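Home | Blog | Workouts | Eats | About Me | Contact

Six Months of Hotel Gym Workouts (and What I Finally Learned to Pack)

February 2023

I've been meaning to write this one since I unpacked from the Ekdale trip, and then there was another trip, and then laundry, and well, you know how it goes. A bunch of you wrote in after my last post about falling off the wagon on the road, so I figured I'd put down everything I've been doing since August to keep moving while I travel for work. Fair warning, it's long, and there's oatmeal in it.

Quick background if you're new: I'm in a hotel nearly every other week. For years my travel routine was to pack sneakers, feel good about packing the sneakers, and bring them home with the laces still tied. I'd eat a giant muffin in the lobby, sit in meetings all day, eat fries in bed, and then wonder why my back hurt on the flight home. I wasn't lazy at home! I lifted, I walked, I cooked. It was like a different person checked into the hotel.

So last August I made one rule. Twenty minutes of something before the first meeting, wherever I am. It doesn't have to be good. It can be stretching on a towel next to the ironing board. It just has to be before the meeting, since I know perfectly well that I'm useless after one.

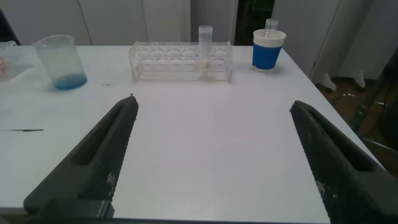
Tabletop, up close.

The first hotel where I tried this was the Rivadeneyra, and I'd picked it for its gym, which the website called a "wellness studio." The wellness studio was one treadmill, one of those big inflatable balls (half flat), and a rack of dumbbells that went up to fifteen pounds. The treadmill had a note taped to it. I did my twenty minutes anyway and I was mad for most of it, but I've come to love a bad hotel gym. You walk in with a fancy plan and the plan dies right there at the door, so you have to do something simple.

My simple thing, if you want it:

Squats, 15
Pushups with hands on the bench (or the bed, or the desk), 10
One-arm rows, 12 each side
Reverse lunges, 10 each side
Plank until I start looking at the clock

Then I go around again until the time's up. With light weights I slow everything way down, three counts on the way down and a pause at the bottom. Fifteen pounds gets heavy in a hurry that way. If there aren't any weights at all I do the rows with my carry-on. It's got a handle, it's the right size, and if you leave your shoes and your toiletry bag in it you've got a decent load. Zip it all the way first. I have had socks rain down on me mid-row.

I do bring one piece of equipment now, a long loop band. It weighs nothing and it lives in the outside pocket of my suitcase. You can stand on it for curls and presses, you can put it around your back for pushups, and you can hook it over a closed door if the door opens away from you. Please check which way the door opens. I tested this at a hotel in Demar and got snapped on the ear pretty good.

Okay, food. This is the part I get the most mail about.

I stopped trying to be perfect at restaurants a while ago. Client dinners are client dinners and I'm going to have the bread. What I fixed was breakfast, and it made a bigger difference than I expected. When I start with a muffin the size of my head I'm starving by ten and I eat whatever is sitting on the conference table. When I start with protein I'm fine until lunch. So I get eggs if there are eggs, plain yogurt if there aren't, and I carry little bags of dry oatmeal that I mix up at home: oats, a scoop of vanilla protein powder, cinnamon, chopped walnuts, a pinch of salt. Hot water from the coffee maker, wait a few minutes, done. Run one pot of plain water through the coffee maker before you do this, or your oatmeal will taste like an office.

The other thing is water. I drink almost none when I fly and then I get a headache and decide I'm hungry. My fix is to fill my bottle right after security and finish it before we land, then fill it again at the hotel before I even take my coat off. Yes, I climb over people to get to the bathroom. I book the aisle now.
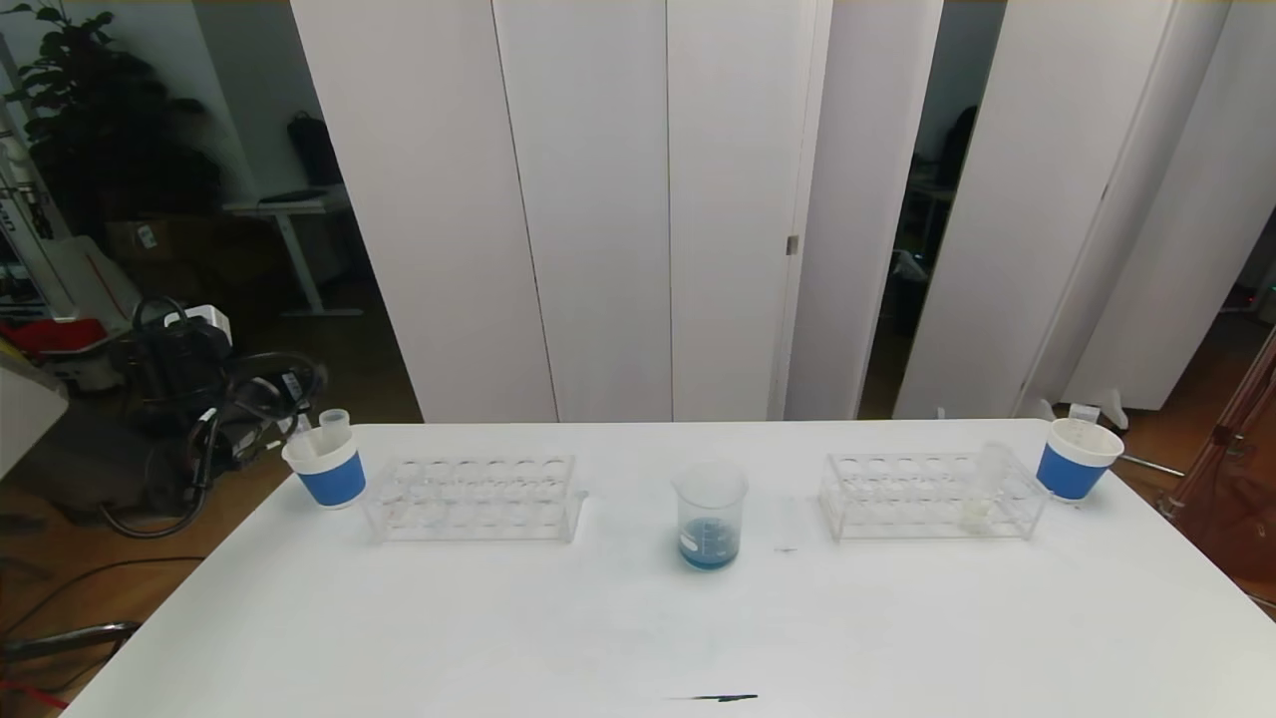 One reader, Metoria Mom, wrote in to say that all this is great if you're traveling alone, but she's usually got two kids in the same room and there's no way she's doing lunges in the dark at six in the morning. Her trick is the stairwell. She gives the kids to her husband, takes her key card, and walks up and down for fifteen minutes in her pajama pants, and she says it's the only quiet she gets all vacation.

I love this so much. I've since stolen it and I'm a stairwell person now! The only thing I'd add is to make sure the doors open back onto your floor, as some of them lock behind you and let you out only at the bottom, by the dumpsters. And hold the rail going down. My knees don't mind the up at all, but they have opinions about the down, so I'll often climb up and take the elevator back. It makes a nice little rest between rounds.

Which brings me to walking. I used to think walking didn't count. I'd look at my plan for the day, see that I wasn't going to get a "real" workout, and write off the whole day. Then in the fall I had a week of all-day training sessions in Metoria and the convention hall was a mile from my hotel, with no shuttle. I grumbled about it the first morning. By the end of the week I was sleeping better than I had on any work trip in years, and I'd barely touched a weight. Two miles a day, in boring shoes, carrying a laptop.

Now I look at the map before I book. If there's a hotel a fifteen or twenty minute walk from where I need to be, with sidewalks, I'll take it over the one next door. It's usually cheaper too. I save the phone calls I don't need a screen for and make them on the way back. If it's pouring I'll do laps inside, and big hotels are great for this, because those ballroom hallways go on forever and there's hardly anyone in them early in the day. The carpet will make you dizzy, though.
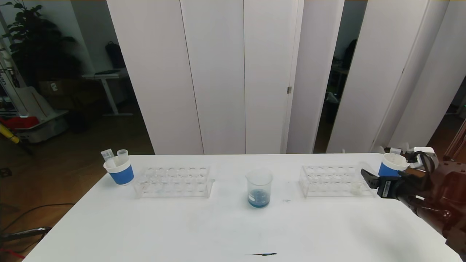 The hard part is still the evenings. I do fine in the morning, I do fine at lunch, and then it's nine o'clock, I'm in a strange bed with forty channels, and I want something crunchy. I've tried willpower and I don't have any after nine. What helps me is having something planned, so I'm not standing in front of the vending machine in my socks. I bring herbal tea bags from home. I bring roasted chickpeas, the salty kind. Sometimes I just go ahead and have the cookie they give you at check-in, sitting down, on a napkin, and then I brush my teeth. Brushing my teeth works better than anything else on this list. Once they're minty I can't be bothered.

And sleep, ugh. I can't out-exercise bad sleep and I quit trying. If I land after midnight, I skip the early workout and do ten minutes of stretching before lunch. I turn the room cold. I clip the curtains shut with one of those pants hangers from the closet (best tip I ever picked up, it closes that one inch of light that always hits you right in the eye). I put my phone on the desk across the room to charge so I have to get up to shut off the alarm. By then I'm standing, and the band is right there on the chair where I left it the night before.

Did I get in amazing shape doing this? No. I weigh about what I weighed in August. But my back doesn't hurt when I get home, my pushups have gone from the bed to the floor, and I don't need a whole week to get going again after a trip. I used to come back on a Sunday feeling like I was starting over from zero. That's the bit I'd been missing, I think. I kept treating each trip like a hole in my routine, when trips are half of my year.

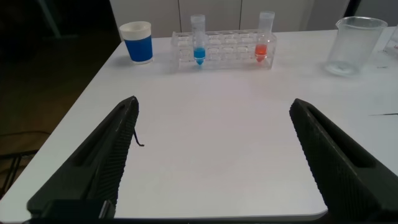 What's In My Bag Right Now

People always ask, so, in no particular order:

The loop band. Medium. I had a heavy one and it never left the suitcase.

Flat sneakers that I can lift in and also walk a mile in. I quit bringing two pairs.

Four bags of the oatmeal and a metal spoon. The plastic ones snap.

A tennis ball, for rolling out my feet under the conference table and my shoulders against the wall. Your neighbors may wonder about the thumping.

Two workout shirts, tops. I wash one in the sink and hang it over the shower rod.

Tea bags, chickpeas, and a water bottle that fits under a bathroom faucet. Check this before you buy! Mine is a beauty and it took me three tries to find one short enough.

I'm off to Ekdale again in a couple of weeks and the hotel there has an honest-to-goodness squat rack, so I'll probably overdo it and write you a post about walking funny. If you've got a hotel room move you swear by, leave it in the comments. I'm especially looking for something for hamstrings that doesn't need a bench and won't wake up the people downstairs.

Recent Posts
- Falling Off the Wagon at 30,000 Feet
- My Slow Cooker Chicken Chili (Freezes Great)
- Do I Really Need to Stretch?
- Five Things to Do With One Dumbbell
- Why I Quit Weighing Myself Every Morning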